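Residents and visiting staff at Arnley share one kitchen, and the mugs kept there are in use from early morning until late evening. The following procedure sets out how glazed mugs are to be washed, checked and put away. It applies to all ceramic drinking vessels, including those brought from home and left on the communal shelf.

## Before washing

1. Empty any remaining drink into the sink and place tea bags in the food waste caddy.
2. Rinse the mug under warm water. A mug that has held milk or drinking chocolate should be rinsed twice.
3. Fill stained mugs with warm water and 2 teaspoons of bicarbonate of soda, and leave them to stand for nearly 8 minutes.

Bleach must not be used on any item from which people drink.

## Washing

4. Wash the inside first with a soft sponge, then the rim, then the outside. Scouring pads leave grey marks on a gloss glaze and are kept for baking trays only.
5. Clean the inside of the handle with the narrow brush. Grease collects where the handle joins the body – this is the part most often missed.
6. Rinse in clean water and dry with a fresh cloth.

## Checking for damage

7. Lay the mug on its side on a pale, clear surface under good light, and look along the rim and the handle for chips or cracks. On a speckled glaze, such as that of the dark red mug, pale flecks belong to the finish. A chip can be felt with a fingertip and has a rough edge.
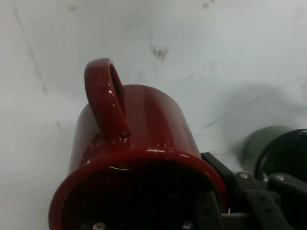 8. Place any chipped or cracked mug in the box marked "Withdrawn" and enter it in the kitchen book. Repairs with household glue are not permitted.

## Putting away

Sound mugs are returned to the lower shelf, upright and with handles to the right. They should not be stacked – the weight of a second mug can damage the rim beneath.

Questions about this procedure, and requests for replacement brushes, should be addressed to Cosmin Furtună at the Arnley office. The shelf layout will next be reviewed in June.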